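3.2 Storage of nested disposable cups

Cups were recorded separately from other drinkware in the Nillel survey, as households seldom treat them as permanent contents of the kitchen. In 12 of the 21 kitchens visited, at least one nested stack was kept on the counter in the open. Zinash Habte coded each stack by position (beside the sink, beside the stove, other) and by covering (bag, lid, none). Stacks inside closed cabinets were coded by interview only and are excluded from Table 2.

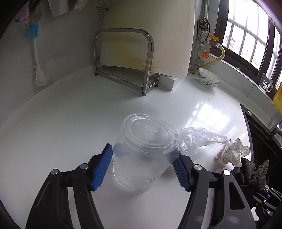 Grorkano Papers in Household Studies, vol. 8, p. 112

Figure 4. Nested clear plastic cups with a transparent lid on a white countertop near the sink. A crumpled clear plastic bag lies to the right of the cups.

Proximity to the sink was the most frequent position code. Counter space next to the sink also tends to collect items with no fixed place, such as the paper wrapper and the towel in Figure 4, and the two coders disagreed on whether these should be counted as storage or as work in progress. Following Lindqvist, we coded an item as stored only if the respondent named that spot as its usual location. Agreement improved under this rule, although it lowered the count of stored items in small kitchens.

Lids were recorded as a covering only when placed on the stack. Respondents in the March round gave dust as the main reason for covering cups.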